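Shirin Jafarzadeh and the table that took over

I'd only been talking to Shirin Jafarzadeh for a minute when she started rubbing the tabletop with the flat of her hand. She does this a lot, I learned (I was doing it myself by the end!).

"I wanted pale wood, and I wanted strips," she told me. "One big slab looks grand, but I like seeing where the pieces meet." 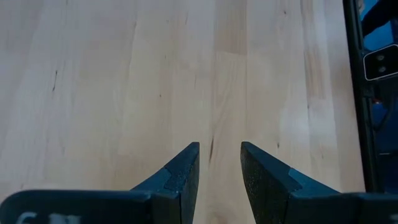

She looked at tables for most of August before settling on this look, and she's very firm about leaving the marks alone. "People ask if I'm going to sand out the little dark bits. No! That's the tree. I'd be sad if they went."

So what goes on it? Not much, if she gets her way. Shirin has 40 bowls at home and will only bring out one at a time. I asked how she picks, and she laughed at me.

"Dark on light, that's my whole system. I had a cream one out for three days and kept losing it. Put something nearly black on that wood and your eye goes straight there."

She likes a bowl with a belly, too, fat in the middle and a bit narrower at the foot. Wide, shallow ones bore her – "they're plates with ambitions," she said, and then asked me whether I wanted more tea.

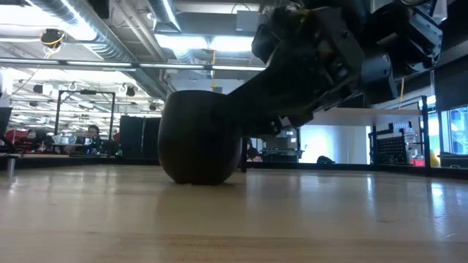
Looking after the wood

I had to ask about cleaning. "Soft cloth, hardly damp, and go with the grain," Shirin said. "My mother used lemon oil on everything and I can't stand the smell."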